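Grelbridge soya kitchen to open its doors as Flevier Foundation backs community food programme

A community kitchen in Grelbridge that teaches residents to make tofu, soya milk and other everyday foods from dried beans is to expand from July, following the award of a grant from the Flevier Foundation.

The Grelbridge Bean Kitchen, which has operated from the former chapel hall on Maglaya Street for the past 6 years, will use the funding to run a full programme of evening and daytime classes, to replace its ageing stoves and presses, and to begin supplying fresh tofu to lunch clubs in Grelbridge and neighbouring Grevdale.

The award will meet the running costs of the enlarged programme for three years. Classes will remain free to anyone living in either town, and ingredients will be provided.

The Kitchen was founded by Szu-yu Ho, who began by teaching a handful of neighbours in her own home before moving to the hall. Its regular sessions now have a register of 38 learners, and the waiting list for the beginners' course has been closed since the spring.

Szu-yu Ho, Director of the Grelbridge Bean Kitchen, said: "People come to us for all sorts of reasons. Some grew up with fresh soya milk at breakfast and cannot find it here. Others have been told by their doctor to eat less meat and do not know where to start. A bag of dried beans costs very little and keeps for a long time in the cupboard, and the skills needed to use it well can be learned in a few evenings. We are most grateful to the Foundation for making it possible to say yes to the people who have been waiting."

The beginners' course runs over 5 sessions. The first is given over entirely to the beans themselves: how to choose them, how to sort out split or discoloured ones, how to rinse them and how long to soak them in warm and cold weather. Learners go on to grind the soaked beans and cook the strained milk, and in the third and fourth sessions they set and press their own tofu, both soft and firm. The final session deals with the pulp left after straining, which is used in fritters, biscuits and a savoury loaf that has become a fixture of the Kitchen's open evenings. 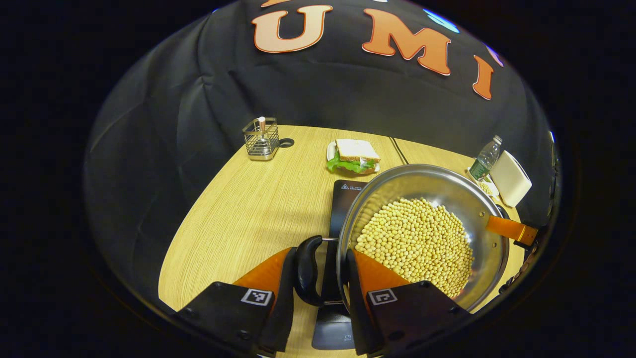
A second course, to be offered for the first time under the new programme, will cover fermented foods. It will be led by Chi-keung Kwan, who joins the Kitchen as Head of Teaching after a long career in catering. Places on this course will be offered first to those who have completed the beginners' sessions.

Chi-keung Kwan said: "Fermenting asks for patience and for clean working habits, and both are easier to learn in company. I have been very struck by the care that learners here take over their work. Several of them have family methods of their own, and I expect to be taught as much as I teach. We will start with a simple bean paste and see how far the group wishes to go."

The building works are modest in scale. The present stoves, which were bought second-hand, will be taken out and replaced with lower models at which a seated person can work in comfort. A new cold store will be fitted in the side room, and the step at the Maglaya Street entrance will be replaced by a ramp. The hall will close for a short period while the works are carried out, and those enrolled on current courses will be contacted directly about the dates affected.

Once the cold store is in use, the Kitchen expects to make enough tofu each month to provide 1,000 portions to lunch clubs across the two towns. Deliveries to Grevdale will be made by road in the early morning so that the tofu can be cooked and served the same day. Clubs which have not previously cooked with tofu will be offered a visit from a member of the teaching staff and a set of printed recipes in large type.

A spokesperson for the Flevier Foundation said: "The Foundation supports projects that help people to eat well on an ordinary budget. The trustees were impressed by the plain and practical nature of the teaching in Grelbridge, and by the fact that so many former learners return to help with later courses. The proposal to supply the lunch clubs was a strong part of the application, and we look forward to seeing it under way."

The Kitchen has also reached agreement with a group of allotment holders in Grevdale to grow a trial plot of soya beans suited to a cooler summer. The plants will be raised under cover and moved outside when the risk of frost has passed. No great yield is expected in the first year - the purpose of the trial is to find out which varieties ripen in time - but any beans harvested will be dried and used in classes. The results will be made available to other growers in the district on request.

Enrolment for the enlarged programme will open at 9 am on the first working day of July. Applications may be made in person at the hall or by post, and forms are available from both town libraries. Applicants already on the waiting list do not need to apply again and will be offered places in the order in which they joined. Daytime classes will begin at 10.30 am and evening classes at 6.30 pm. Children over the age of eight may attend the daytime classes with a parent or guardian.

Learners are asked to bring an apron and a lidded container. Those with a soya allergy should not attend, as the beans are ground and boiled in the same room throughout the day. Anyone with other dietary or access needs is invited to speak to the staff before enrolling.

An open evening will be held in the hall once the works are complete. Visitors will be able to see the new equipment in use, taste food made by current learners and meet the teaching staff. Admission will be free and there will be no need to book.

Notes to editors

The Grelbridge Bean Kitchen is a not-for-profit organisation serving the towns of Grelbridge and Grevdale. It receives no income from class fees.

The Flevier Foundation makes grants to local projects concerned with food, cooking and household skills. Its next round of applications will be announced in the autumn.

Szu-yu Ho and Chi-keung Kwan are available for interview by arrangement. Requests to visit a class should be made to the Kitchen's office in advance, so that learners may be asked for their consent.

ENDS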